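Small parts, flat surface

A worktop crowded with odds and ends rewards a little method. The firm Cordeiro, which sells household fittings through its Bitley catalogue, recommends clearing a central area first and lining the upright items along the back edge. Tall utensils go handle-up in a cup, where they take little room and can be lifted out singly.
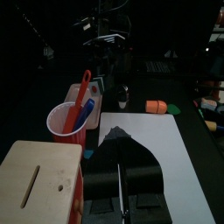 Cup choice matters more than cup size. A rolled rim stiffens thin plastic and is easier on the hands. Weight is the usual fault: a long spatula will tip a light cup if its handle leans too far. The Bitley cup weighs 80 g and is rated for a load of 200 g.

Boxes and trays come next. Set them beside the cup, with any slot facing the user, and keep loose pieces off the central area.
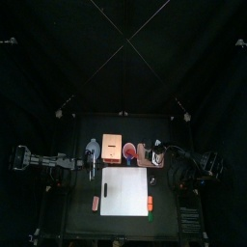

Trays with rounded corners wipe clean faster, though they waste a little space when placed side by side. Cordeiro lists a shallow model, the Flanderico, at 483 g. A deeper version follows in August.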